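I moved out of the Mendivero building in April, and I have been meaning to write down how the switch to one desk and fewer devices went. It took longer than I planned. The short version is that I went from paying for a lot of things I did not use to paying for a few things I do.

I had the office for two years. It was a single room on the second floor, with a radiator that could not be turned down and a shared kitchen at the end of the hall. The rent went up twice. When the third letter came I worked out how many days I had been in during the winter, and the answer was not good. Most of my work is bookkeeping for small shops, and the shops do not care where I sit.

The lease needed 30 days of notice, in writing, on paper. I sent an email first, which did not count. So I lost a week there. If you are leaving a small office, read the notice section before you tell anyone anything.

Packing was easy. The furniture belonged to the building except for the chair, and I sold the chair to the tenant across the hall. The rest was paper. I had client files going back further than I am required to keep them, and I took the old ones to a shredding place on Softić Street. They charge by the box. I watched the first box go in and then went for a sandwich.

The harder job was power and cables. At home everything has to run from one wall outlet, and the outlet is on the wrong side of the room.
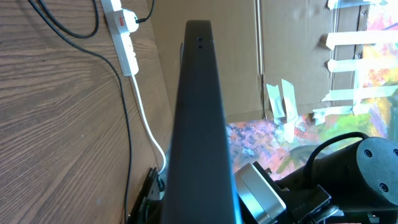
*White power strip on the wood grain.*

I had been plugging one strip into another at the office for years, and I knew I should not. For the house I bought one long strip and made a rule that it is the only one. If something does not fit on it, something else comes off. The label maker lost its place right away. The desk lamp and the printer now take turns, and I print so little that it has not mattered.

I also labeled both ends of every cord with masking tape. It looks bad but it works. I have already moved the desk once since then and had everything back in its place before lunch.

The next thing was the phone. At the office I had a landline that came with the room, and I gave that number to everyone. Moving the number to my cell plan took 11 days. I was told it would be quick. For most of that time calls went to a recording that said the number was not available, and one client thought I had closed. I should have emailed all of them before I started, and I did not.

I moved to a plan from Uridus, which is cheaper than what I had. The coverage is good in the front of the house and poor in the back bedroom. I work in the front, so that is fine.

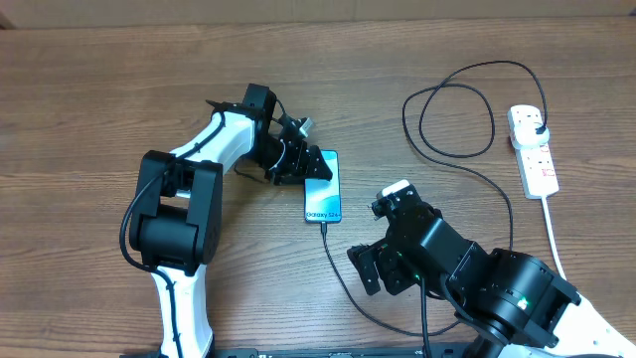
*Phone on the table.*

One number for everything has a cost. At the office the phone stopped when I locked the door. Now a client can call at seven in the evening, and a few of them do. For the first month I picked up every time. Then I set the phone to go silent at five thirty and put the hours in my email signature. I got one complaint. I called back at nine the next morning and the question took a couple of minutes.

My invoicing program is Wustura, and I kept it. I looked at two others and did not see enough difference to justify moving the records. The monthly price covers up to 30 clients, and I am well under that.
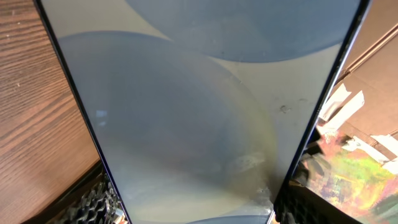
Receipts were the last big change. I used to keep them in envelopes by month and type them in at the end of the quarter, which took most of a weekend. Now I enter them as I get them and throw the paper into a single folder in case I need it. A big touchscreen is a better size for this than a phone, because I can read the totals without zooming, and a plain wallpaper helps too. Gray and blue circles on a pale background are about as much decoration as I want behind a page of numbers. I do the entries standing up in the kitchen while the coffee is brewing.

I still have three things to sort out. The insurance policy lists the old address. The business license has to be changed in person, and the counter closes at three. And there is a box of Mendivero building keys and door cards that I was supposed to hand in and found in my coat last week. I will mail those back tomorrow.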